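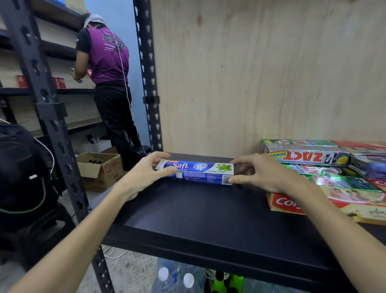
Subject: Re: [shelf-manip] retargeting result, two-hand placement – can anyone reproduce?
Date: April 23, 2025
To: shelf-manip list

Sorry for the slow answer, been buried. Replies inline, then the longer bit at the bottom with the numbers people asked for.

> We tried the Lelau recipe on our own head-camera clips and got nowhere
> near your placement numbers. Three questions. First, are you cutting
> clips by hand or with the contact detector? Second, do you keep both
> hands through the whole placement or drop to one once the box touches
> down? Third, the write-up says "stocked shelves" but the eval rig in
> the appendix is bare. Which was it?

First one. Contact detector, then a pass by hand. The detector alone is not good enough on glossy cartons. It fires early, when the fingertips are near the front face but not on it yet, and you end up with clips that start with a grasp that hasn't happened. We only found this after training, which was a bad week. If you used the detector output straight from the Juvmont release, that could be most of your gap right there.

Second one. Both hands, all the way to release. We did try one-hand-after-contact and it hurt. A toothpaste box held at the two ends is a pretty constrained thing – the hands give you yaw for free, and the last bit before the shelf is where you need it. Drop one hand and the policy starts pivoting the box around the other one. Looks fine in the plots, lands crooked.

Third one. Both, and the write-up is confusing, my fault. Training clips are all from real stocked shelving in small storerooms. Black slotted steel, stock already on the shelf, stuff on the level below. The rig in the appendix is the bare one we used for the first round only. The second round has neighbors on the shelf and those are the numbers that matter.

> Also our pose tracker loses the wrists when the forearms come in from
> the bottom corners. Did you see that?

Yes. All the time. The view is straight down the arms so you get two forearms making a V and the tracker wants an elbow to hang on to, and there is no elbow. We stopped asking for the arm. Hands only, then solve the wrist from the palm plus the box. If both hands are on the same rigid object you can use that – the distance between them should not change while they're holding it. We use it as a filter too. If the two palms drift apart by more than a small tolerance mid-carry the clip gets thrown out.

Now the numbers.

Full set is 3042 clips. After the detector plus hand pass we keep 755 that are clean two-hand carries onto a shelf with visible contact at both ends. Yes that is a lot to throw away. Most of what went was one-handed placing, second most was the wrist problem before we fixed it, and I haven't gone back to rescue those. Somebody should.

Eval is 200 placements per condition on the Usidetti arms, same boxes for everyone, start pose jittered. Success means the box is flat, front edge parallel to the lip, neighbor not knocked. Bare shelf, 198 good. I know. It's too easy, don't cite it, I'm sorry we put it in the abstract of the draft.

With a stack next to the target spot it gets a lot worse and it gets worse in one specific way. The box comes in level, the hand on the stack side runs out of room, fingers have nowhere to open, and on release they drag the top box. Human wearers don't do this, they slide the near hand up a bit before letting go. Thumb stays on the front, fingers curled over the top edge, then the whole hand peels upward. Our retargeting step throws that away since it snaps fingertips to the nearest face and smooths over the release. So the policy never sees the peel.

Fix we're trying now: don't smooth the last part of the clip, and label the top edge as its own contact region so curled-over fingers don't get snapped to the front. Early runs look better near a stack. Not going to give a number yet, the Yadav rig was out for recalibration half the time and I don't trust the comparision.

Couple of other things we tripped on, in no order.

Matte black shelf boards with reflections. Depth is bad on those, really bad near the front lip where it curves down. We fit a plane from the uprights and ignore depth on the board. The keyhole slots in the uprights are great for this by the way, regular spacing, high contrast, you get scale and vertical out of them almost for free. If your shelving has slots use them.

Other people in the background. Storerooms are small, there's often a second person stocking with their back turned, and the hand detector will happily grab their hands for a few frames. Gate on size. Anything below the threshold is somebody else's hand.

Printed faces on cartons. Some toothpaste packs have little photos of smiling people and our privacy blur goes off on them, which smears the texture, which kills box tracking for whatever's in the stack. We now run the blur after tracking, on the export copy only. Check with whoever handles this at your place before you copy that.

Upside-down packs. If you use text on the pack for orientation, remember the stack can face any way it likes. We had a flipped label for a whole batch becuase the reader was confident on an upside-down brand name.

> Would you share the split?

Clip list yes, video not yet. The list has start and end times, contact regions, and a keep/drop flag with the reason. Aiming for June for the rest, depends on sign-off from the storerooms. Ask me again if it slips.

What would help from your side – send the distribution of hand-to-hand distance over your carries. Just a histogram is fine. If it's wide you have the wrist problem, if it's tight and you still can't reproduce then I'd look at the clip starts first. And which version of Lelau? The older one has the gripper width in the wrong units and doesn't complain.

Gotta run, rig slot starts in a few min. Will read replies tonight.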